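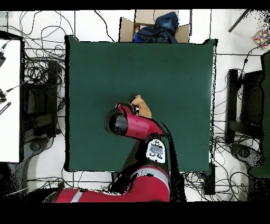

Folding terry towels on a felt-covered table: drag, flattening and where to grip

Forum: Workroom and Laundry > Methods

gridfold
Posts: 800

I have a question about surfaces and would like opinions from people who fold a lot of terry. I look after the linen for a small guesthouse. The folding table has a square top covered in dark green felt, glued down. It was a card table before it was mine. The felt is matte and dense, with no nap to speak of.

The towels are mid-weight terry, looped on both faces, light brown, from a Macedo lot bought in May. The problem is the flattening stage. When I drop a towel on the felt and try to pull it square, the loops engage with the felt and the cloth stops where it lands. On the old melamine top I could grab one corner and drag, and the whole thing would straighten behind my hand. On the felt the corner comes and the rest stays put, so I get a diagonal ridge across the middle.

Options as I see them:

1. Strip the felt and go back to a hard top.
2. Lay a smooth sheet over the felt.
3. Change the technique.

I would like to avoid option 1 because the felt is good for everything else I do on that table, pillowcases in particular.

pegbag_north
Posts: 2500

Option 2 is the quick one. Cotton sheeting over felt gives you a surface that slides too much, though, unless you clip it under the edge. Then you are fighting two layers. I have used oilcloth, shiny side up, and it was fine for terry and poor for anything thin.

Before you buy anything, find out how you are picking up the towel. If you take it from the middle of a heap, you are starting with a peak and two or more panels hanging at different lengths. Wherever that lands, it lands folded over itself.

gridfold

I take it from wherever it comes out of the box. The clean stuff arrives in an open carton on the floor at the far side of the table, mixed in with the darker items, and I pull one out at a time. So yes, mostly from the middle.

ulloa_linens
Posts: 20

Lorena Ulloa here, commercial laundry background. I disagree with the premise. Felt is a good surface for terry. Friction is what holds the first half in place while you bring the second half over. On a hard top the lower layer creeps every time you smooth the upper one, and the finished stack is out of square by a finger's width.

Your difficulty is that you are trying to flatten by dragging. Terry on felt has to be flattened by lifting and lowering. The cloth has to be off the surface when it changes shape.

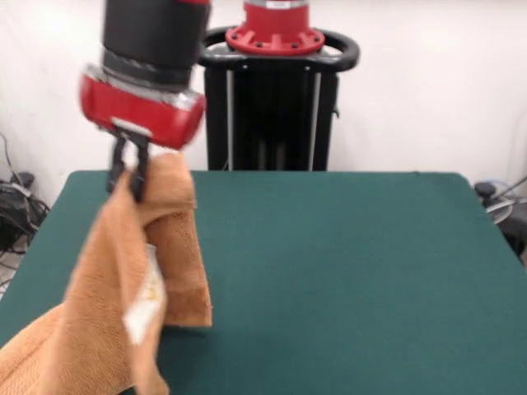 A towel picked up at a gathered fold carries most of its weight to one side. If you lower it like that, the heavy side lands first, grips the felt, and the lighter panel falls on top of it. You then have a pile, and pulling at it will not help. Keep it in the air, find the nearest edge with the free hand, and run along that edge to a corner. Then release the fold. Only then does it go down.

The care label is useful for this. On most towels it is sewn into a seam, so if you can see the label you have found an edge without searching. Follow the seam from there.

pegbag_north

The label trick works until you meet a brand that puts the label in the middle of the short side and another that puts it near the corner. Mixed stock makes it unreliable.

ulloa_linens

It is reliable for finding an edge. I did not say it finds a corner.

pegbag_north

Fair. I withdraw the objection for edges.

dryrack
Posts: 800

I measured this once, after an argument at work. A kitchen scale hook through one corner of a terry hand towel, towel laid flat, pulled horizontally until it moved. Felt took a bit over twice the pull of varnished board. I did not write down the exact readings and would not trust them if I had, as the hook was rotating.

The more useful observation was that the pull needed on felt depended on the angle. Raise the corner even slightly and the load drops, because the cloth peels away from the surface and no longer has to shear across it. Pull flat and every loop under the towel is resisting at once. So a corner should go up first and across second.

gridfold

That matches what I see. When I drag flat, the far side does not move at all and the near side stretches.

What about a towel that is already down and already creased? In practice I end up with one part folded under and one corner pointing off at the far edge of the table. Five sides where there should be four. Picking it all up and starting again every time is slow.

ulloa_linens

Five sides means one corner is tucked. Do not press on the center and try to spread outward. On felt, that pins the part you need to move. 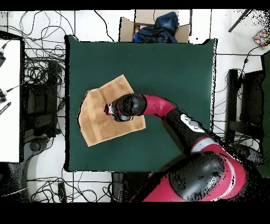

Work out which straight side is a true edge and which is a fold. A true edge on terry has a hem, flatter and denser than the pile. A fold is thick and rounded. Once you know which is the fold, the missing corner is underneath it, and you can reach in for it. One lift, one lowering.

If you cannot tell by eye, run a thumb along it. Takes a second.

liette_m
Posts: 2

Liette MacPherson, new account, long-time reader. I do alterations, not laundry, but I work on felt daily. Two points.

First, check what is on the felt. A covered table collects lint, and terry sheds a lot in its first washes. Lint on felt increases the drag more than the felt does. I use a stiff clothes brush in one direction only, before each session. A vacuum with a bare nozzle lifts the felt at the corners, so keep it away from there, particularly where the top has rounded corners and the cloth has been eased around them.

Second, look at the laundry product. Softener coats the loops and they slide more. I know the usual objection about absorbency, and I agree with it. I mention it only because if you changed products at the same time as you changed tables, you may be blaming the wrong thing.

gridfold

I did change products. Switched from Skullance to Pistell a few weeks after the table came in. No softener in either case, as far as the label says. I will brush the felt and see.

pegbag_north

I still say put something over it. Diltia makes a wipeable table pad that is smooth on one face and grippy on the other. Grippy face to the felt, smooth face up. No clips.

ulloa_linens

And then the lower layer creeps, as stated.

pegbag_north

On a towel that is going to be folded in thirds and put on a shelf, I can live with some creep. It is a guesthouse.

ulloa_linens

A stack that leans is a stack that gets refolded. I have refolded enough of them.

dryrack

Both of you are describing the same trade. Low friction makes flattening easy and alignment hard. High friction is the reverse. Which stage costs more time depends on the person. Somebody who picks up well will prefer felt, and somebody who drags will prefer a smooth top.

gridfold, how big is the table relative to the towel? If the cloth hangs off the near side while you work, the overhang adds pull in a direction you did not choose.

gridfold

The towel fits with room to spare, but I tend to drop it toward the left half and near me, so some of it does go over the near edge. Habit from the old table, which was against a wall.

dryrack

Then center it. An overhang on felt is less trouble than on melamine because the surface holds it, but it still skews the near hem.

gridfold
Sunday, December 15, 2019

Reporting back after a session with the lifting method. Felt brushed first, one direction. Towels dropped nearer the middle of the table.

Brushing came up with more lint than I expected, gray and brown, a fair handful. Drag was noticeably lower afterward. I did not measure it.

The lifting works once the hand learns to stop pulling sideways. The part I had wrong was how little height is needed. I had been raising the corner to chest level, which brings the whole towel up and loses whatever was already flat. A small peak at the corner is enough. The rest of the cloth stays on the felt and acts as an anchor, and only the creased part comes free. 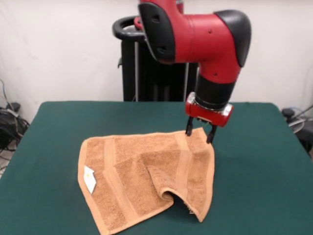 Towel pinched near the top edge and partly lifted, with the rest left on the felt.

Remaining problem: when I lower the corner, the hem sometimes rolls under by itself. Happens on the long sides more than the short ones.

liette_m

Hem roll on the long side is usually the selvedge having shrunk at a different rate from the body. Pull the hem lengthwise between two hands before lowering. If it still rolls, that towel will always roll and you should fold it so that side ends up inside.

ulloa_linens

Agree with the above. I would add that you should pinch on the hem itself and not just inside it. If the grip is on the pile, the hem is free to turn as it comes down. With the hem between the fingers, it arrives flat.

Grip depth matters too. Fingertips only. A deep grip gathers the cloth into a pleat and you set the pleat down along with the corner.

pegbag_north

I tried the lift on my oilcloth out of curiosity. It makes no difference there, since the thing slides either way. I will concede it is the right method for felt. I am keeping the oilcloth.

dryrack

Has anybody tried short-pile velour towels on felt? Sheared on one face, looped on the other. I would expect the shear face down to behave like sheeting.

liette_m

It does, more or less, but sheared pile has a direction. With the pile it slides, against the pile it sticks. Turn the towel end for end if it fights you.

gridfold

The pool towels here are velour. I will do those next and post in a separate thread, as they are larger than the table and that brings the overhang question back.

Felt stays, for now. Thanks for the hem tip, Lorena, the fingertip grip fixed most of the rolling on the first few I tried.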